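Clelumley Makers' Room: minutes of the May fair planning meeting
February 11, 2018, notes by Feng-yi Liao 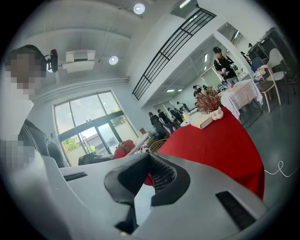 Apologies and last time's minutes

I'm doing the minutes again as my handwriting was judged the least bad last time, so if I've put words in your mouth, shout and I'll change it. Three apologies received, all by text and all after we'd started. The previous minutes were agreed apart from one spelling (it is Trirex, with an i, and I have now corrected it in all the places I got it wrong).

The red table

We spent far longer on this than the agenda allowed! The question was whether the red tablecloth stays for the fair or whether we go back to plain white. I said my piece, which is that the room is all pale concrete and white walls and you need something bright in the middle of it or people walk straight past. The other side said red shows every crumb and makes the pots look pink. After a good deal of back and forth we agreed the red stays on the main table and the side tables go white. I'm to ask at Ko whether they can do us a second red one in case of spills, up to a limit of 80 pounds, and not a penny more.

The dried plant in the white bubbly vase also stays. There was a suggestion to swap it for fresh flowers on the day, but somebody has to buy them and keep them topped up, and no hands went up. I do love those brownish-red leaves against the cloth, so I was quietly pleased. We did agree it could go somewhere less knockable when the till is set up, perhaps towards the far end. Please could people not leave cups next to it. I include myself in this.

Strawberries

Everyone likes the strawberries by the window. The proposal was to hang them from the mezzanine railing so you'd see them as you come in, and I was all for it until someone asked how we'd get them down again if one dropped on a customer's head. Good point. They'll stay down by the glass for now, where they get the daylight, and we'll try a few on the railing one evening when the room is shut and see how they hold. If it works we'll do it properly for May. String only, no wire, please, as the paint on the bars marks easily.

Also under this item: the wicker chair. It is a very nice chair but it always ends up with coats on it. For the fair it goes in the back room, or it gets a cushion and becomes a seat for anyone who needs a sit down. I prefer the cushion. Left open.

Lights and air conditioning

The round ceiling lights are fine in the daytime but people felt the corner under the mezzanine goes gloomy after four o'clock. The back room with its strip lights is almost too bright by comparison, and you get a funny glow coming through. We talked about borrowing 2 standard lamps and I said I'd look at home, no promises.

The air conditioning was on the agenda because of last summer, when half of us were frozen and the other half were fanning ourselves with price lists. Tovix are coming to service it before the fair. Agreed that one person sets it in the morning and everyone else keeps their hands off. We didn't get as far as choosing the person.

Tables and stalls

Trirex can lend us four folding tables, to be collected the evening before and returned clean. With those and our own we should have room for all the stalls that have asked so far, plus a spot for teas. I raised keeping the way to the glass door clear, and it was agreed to leave it well alone: no boxes, no pushchairs parked there, no boards. Teas to go along the opposite side. Somebody wanted the cake stall in the daylight by the window but icing and sunshine don't mix, as we learned with the lemon ones.

Leaflets

We're having 300 printed. I've seen the draft and it's lovely, except that the opening time is missing, so it's gone back. Once they arrive, take a handful each and please don't leave them all in the same café like last year.

Any other business

Lost property: one grey glove and a tin of biscuits (empty). Claim them or they go.

The tall windows want cleaning inside and out. Inside we can manage. Outside I'll get a price.

A request for music at the fair got a mixed reception and I've put it first on the next agenda so that it gets a fair hearing before everyone is tired.

Things for me to do: ring Ko about the cloth, look for lamps, window price, chase the leaflet. Everyone else: have a think about the chair.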